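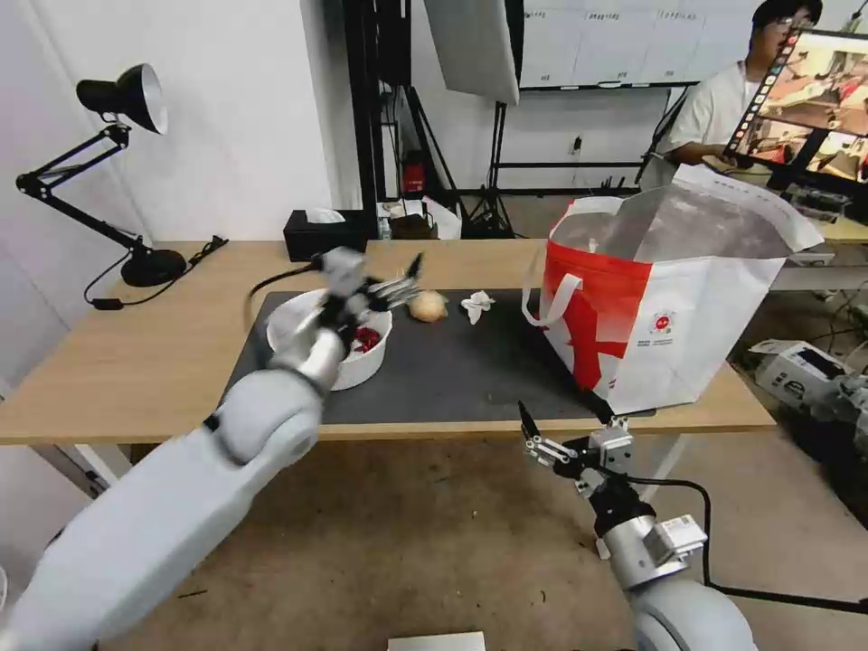
**Saturday talk, upstairs room at Baswood. Allow 17 minutes, plus questions.**

Good morning, everybody, and thank you for giving up part of your Saturday to hear me go on about leftovers. (Wait for the coffee line to settle. Say hello to the Trostton people, they had the long drive.)

Start with the shopping bag. I love an insulated bag, the kind with the silvery lining, and I've carried one for 11 years now, through two cars and one very bad picnic at Zutow. Ask who has one in the trunk right now. Ask who has one in the trunk with something still in it! Let them laugh, then move along.

**Packing the bag**

- Stand it up and open it all the way before you pick up any food.
- Lidded trays go in flat, at the bottom.
- Cold things together, and nothing hot next to them.
- Onions can ride on top, or in your coat pocket for all I care.

Tell the Zou Street potluck story here, but the short version. We fed roughly 200 people that day, and what went home with us was mostly shellfish and one lonely tray of something brown that everyone was too polite to claim.
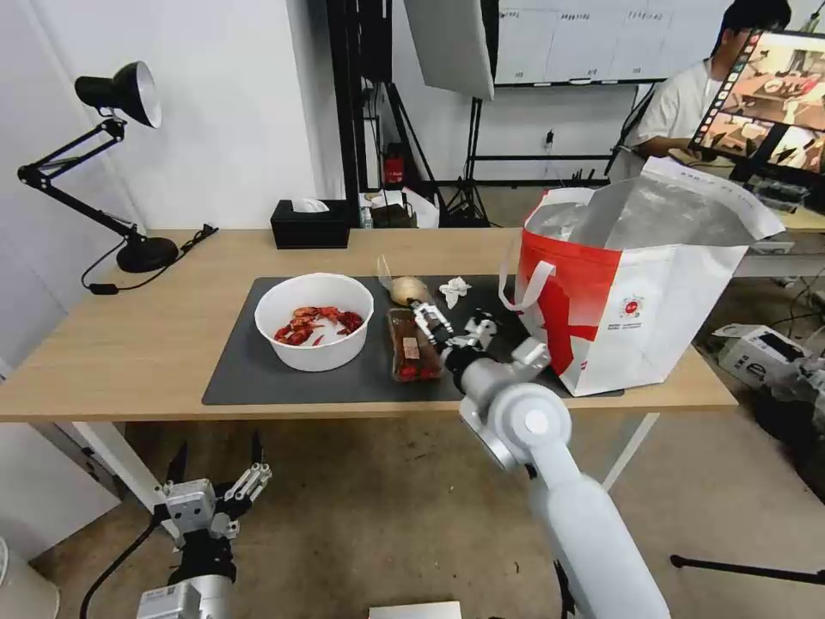
Which brings me to crayfish, and I do get a little stern about crayfish. Once they're cooked, don't let them sit out through a long lunch and then pack them up for supper. Two hours at room temperature is the limit, and only one if it's a really hot day. After that, out they go, and yes, it hurts. Shallow containers cool faster than one deep bowl, so divide a big batch up before it goes in the refrigerator.

Say a word for labels. A bit of tape with the day written on it is plenty.

**If there's time**

Wiping down the mat, and why I keep tissues within reach whenever there's shell to deal with. Paper towels are better for the big messes, but you know how I am.

Pass around the sign-up sheet for table 9. Remind them to take their bags home with them this time, please, and to wipe out the lining before they fold it.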